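The Letter from Planamier

1. Morning

Iwona Laskowska kept the letter in her coat for 4 days before she opened it. It came from Planamier, the town where her father had lived his second life, and the stamp was put on crooked, the way he always did it. But he had died in August, so somebody else had learned his habit.

She read it on her break, standing near the window of the packing hall. "Dear Miss Laskowska," it said, "your father left with me a clock and 29 pages. I am old and I would like to give them back." It was signed Bogdan Gajewski.

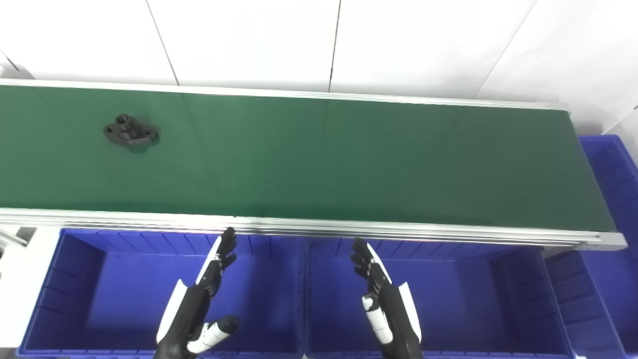 2. The train

The train needed seven hours. Iwona had bread, two apples and a book that she did not read. She tried to remember her father's voice and found only his cough.

At the small station an old man was waiting without a hat, although it rained. He took her bag before she could say no.

"You walk like him," he said. "First the shoulder, then the rest."

They went up the hill slowly. He told her that her father repaired clocks for half the town and took money from almost no one.
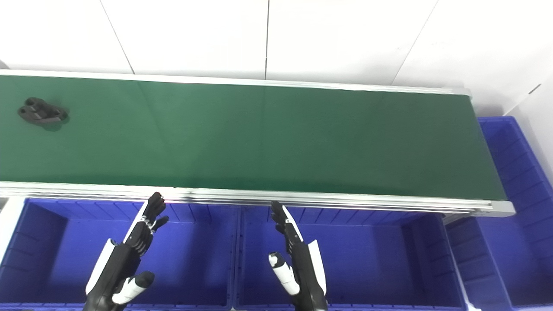
Why did he never write to me?

"He wrote every Sunday evening of his life, I think. He only did not know how to send it."

Bogdan said this while looking for his key, and she was glad that he did not look at her.

3. The kitchen

The clock stood on the table, beside some 18 small screws in a saucer. Next to it were the pages, tied with a kitchen string. She untied it and read the first one. It was about a dog. The second was about the price of coal, and in the middle of it, without any warning, was her name.

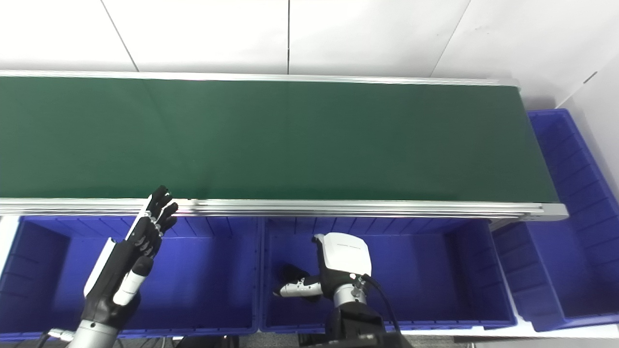
Iwona read until the tea was cold. Her father asked in his pages what she did all day, and if the work was hard on her hands. She began to answer him aloud, in the old kitchen, and Bogdan pretended to wash a cup. She told him about the long green belt with nothing on it, and the blue bins beside it, and how in such a minute she sometimes thought of him – not with anger, only with a question.

"Go on," said Bogdan. "He liked long stories."

So she went on. She told about her flat above the Balletti bakery, and the man she did not marry, and the winter when the pipes froze. 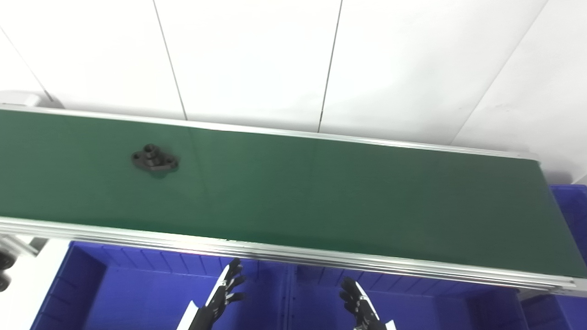
She told about her mother's funeral too, and the yellow flowers that came with no card. Bogdan put down the cup.

"I carried those to the post office," he said. "He changed the color three times."

It was dark when she wound the clock. It ran for a minute, stopped, and then ran again. Bogdan made up the bed in the small room and brought a second blanket, and she took the pages in with her and left the lamp on.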